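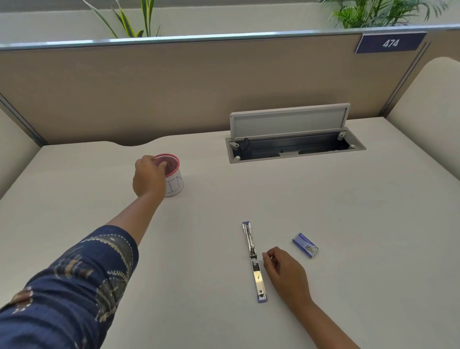
Tópico: Voltar ao escritório depois de anos em casa — o que levar para a secretária?

Fórum Hornora > Trabalho e Carreira > Vida de escritório
Página 1 de 1

tinta_permanente
Membro desde sempre
2 de fevereiro

Boa noite a todos. A empresa decidiu que temos de aparecer em pessoa 3 dias por semana, a começar ainda este mês. O comunicado fala em «reencontro» e «energia criativa», o que na prática significa um cubículo com divisória de tecido bege e uma secretária branca que não tem nada de meu.

O comunicado também diz que cada um pode «personalizar moderadamente» o seu espaço. Moderadamente não vem definido. Perguntei aos recursos humanos e responderam-me com o mesmo comunicado em anexo, agora em PDF.

Queria conselhos de quem já fez a mudança. O que é que levaram, o que é que se arrependeram de levar, e o que é que desapareceu na primeira semana? Por agora a minha lista tem um porta-lápis, um agrafador, uma caneca e a esperança de ficar longe da impressora.

lombada_partida
Moderador

Bem-vindo ao clube. Regra número um: o agrafador vai com nome. Nome mesmo, em etiqueta, na parte de baixo e na parte de cima. Um agrafador anónimo num escritório é um bem comunal, como o ar ou o último iogurte do frigorífico.

Trabalhei na Flistalow, num piso com 118 pessoas e 2 agrafadores oficiais, ambos fechados no armário do economato, cuja chave estava com uma colega em licença. Imaginem o mercado negro.

Quanto à caneca, leva uma feia. As bonitas são «emprestadas» e voltam com batom de outra pessoa.

sopa_de_letras

Discordo da etiqueta. Etiquetas são um desafio. No meu antigo trabalho, quanto mais nomes as coisas tinham, mais viajavam. Houve uma tesoura identificada que apareceu no piso de cima com a identificação de outra pessoa colada por cima da primeira. Aquilo já tinha camadas geológicas.

O que funciona é a cor. Ninguém tem coragem de roubar um agrafador roxo, toda a gente sabe de quem é. O preto e o cinzento é que são do povo.

lombada_partida
Moderador

A tua teoria parte do princípio de que os ladrões têm vergonha. Eu vi um homem comer um almoço de um recipiente com o nome de outra pessoa e depois queixar-se do sal.

marmita_fria

Posso falar do almoço ou isto é só para material de escritório?

lombada_partida
Moderador

Há um tópico próprio para almoços. Foi fechado por insultos relacionados com peixe no micro-ondas. Podes falar aqui se te portares bem.

marmita_fria

Então fica o conselho: leva talheres teus e guarda-os na gaveta, num saco fechado. Os da copa passam por uma lavagem que eu classificaria como simbólica. E leva um pano. O detergente existe sempre, o pano nunca.

De resto, acho que estão a complicar. Passei três anos num cubículo com um calendário e uma garrafa de água e saí de lá sem traumas. Quanto menos levares, menos trazes numa caixa de cartão no dia em que fores embora.

tinta_permanente

Começo a gostar deste fórum. Ainda nem entrei e já estou a planear a saída.

quina_torta

Vou contrariar a malta do minimalismo. Passa-se ali muita hora. Se o sítio é bege, a gente fica bege por dentro, e depois vai para casa e responde à família em tópicos.

O meu truque foi levar uma única coisa feita por mim ou por alguém de casa. Um porta-lápis com letras desenhadas à mão, uma base para copos torta, o que houver. Tem a vantagem de não valer nada no mercado negro do lombada e faz uma diferença absurda às quatro da tarde, quando alguém marca uma reunião para preparar outra reunião.

Plantas é que não. A planta sofre, tu sofres, e durante as férias fica uma colega encarregada de regar que a rega com o resto do chá.

verde_e_teimoso

Protesto contra a calúnia às plantas. Tenho uma espada-de-são-jorge na secretária que sobreviveu a uma mudança de edifício, a duas reestruturações e a um diretor que a tratava por «o arbusto». Água quase nenhuma, luz quase nenhuma, ambições quase nenhumas. É a funcionária mais adaptada da casa.

O erro das pessoas é comprar uma suculenta pequenina, que é bonita na loja, e depois afogá-la por carinho.

quina_torta

A tua planta é a exceção. Eu já vi um feto morrer durante uma videochamada.

sopa_de_letras

Voltando à pergunta original, coisas que me fizeram falta no primeiro dia e que não vi aqui:

Um casaco para deixar lá. O ar condicionado é regulado por alguém que está noutro edifício e que tem calor.
Auscultadores grandes, bem visíveis. Os pequenos não servem, as pessoas falam contigo na mesma e depois ofendem-se.
Uma extensão elétrica. A tomada fica sempre atrás de um móvel que exige um pedido formal para ser arrastado.
Lenços de papel, porque em fevereiro um open space é um jardim de infância com palavras-passe.

marmita_fria

Cuidado com a extensão. Na Amari fizeram uma vistoria e confiscaram-nas todas por segurança. A minha ficou exposta na receção durante uma semana, como aviso aos restantes.

lombada_partida
Moderador

Confirmo que convém perguntar antes. E nada de aquecedores debaixo da mesa, por favor. O quadro vai abaixo e passas a ser conhecido no prédio inteiro como «o do aquecedor». A alcunha fica mais tempo do que o contrato.

papel_quimico

Chego para discordar de toda a gente com serenidade. Trabalho há muito tempo em escritórios e digo-vos que o problema nunca é a decoração, é a altura da cadeira. Vão todos comprar copinhos e bonequinhos e depois sentam-se dobrados como camarões até ao fim do dia.

Primeiro dia: regula a cadeira, regula o ecrã, vê se os pés assentam no chão. Só depois se pensa em porta-lápis. E aponta as medidas da cadeira num papel, que alguém a vai trocar pela dele assim que fores à casa de banho.

quina_torta

Concordo com a cadeira, mas há espaço na vida para uma cadeira bem regulada e um porta-lápis com graça. Não são partidos políticos.

papel_quimico

Dizes isso agora. Começa-se num porta-lápis e acaba-se com luzinhas na divisória em agosto.

verde_e_teimoso

O que é que têm contra luzinhas?

papel_quimico

Está a ver-se.

tinta_permanente

Muito obrigado a todos, incluindo ao senhor das cadeiras. Ponto da situação: lista revista para porta-lápis, agrafador de cor berrante e com etiqueta (para agradar às duas escolas), caneca feia, casaco, auscultadores, talheres e pano. Já não vou para o escritório, vou acampar.

Dúvida nova. Aquilo funciona com lugares fixos, mas corre o rumor de que em breve passam a lugares rotativos, com cacifo. Nesse caso vale a pena levar alguma coisa?

sopa_de_letras

Se forem cacifos, corre para ficar com um à altura dos olhos. Na Villca entreguei-me à confiança e calhou-me um rente ao chão. Passei um inverno inteiro de joelhos às nove da manhã, e as pessoas a passar por cima de mim com café.

Para lugares rotativos, o que resulta é uma bolsa rígida com tudo dentro: rato, carregador, canetas, agrafador pequeno. Abre-se, trabalha-se, fecha-se. Parece que vais fazer uma cirurgia, mas despachas-te depressa.

marmita_fria

Lugares rotativos são uma ficção. Ao fim de 6 dias cada um está sentado sempre no mesmo sítio e olha de lado para quem lá se puser. Leva as tuas coisas e ocupa território com naturalidade.

lombada_partida
Moderador

Marmita, isso é exatamente o tipo de atitude que fechou o tópico do peixe.

marmita_fria

O tópico do peixe foi fechado injustamente e eu mantenho tudo o que lá escrevi.

quina_torta

Eu concordo com a marmita na parte do território e com o moderador na parte do peixe.

Tinta, sobre os rotativos: mesmo assim levava qualquer coisa tua, só que leve. Uma fotografia pequena dentro do caderno, uma caneta de que gostes a sério. A caneta não se empresta a ninguém, nem para assinar uma coisa num instante. O instante é como elas desaparecem.

verde_e_teimoso

E a planta? A planta vai no cacifo?

papel_quimico

Com as ambições que lhe descreveste, nem dá por isso.

tinta_permanente

Última atualização por hoje: saiu o mapa dos lugares. Fiquei ao lado da impressora. Alguém sabe se os auscultadores contam como personalização moderada?

sopa_de_letras

Ao lado da impressora, esconde o agrafador. Esquece a cor, esquece a etiqueta. Gaveta, e com chave.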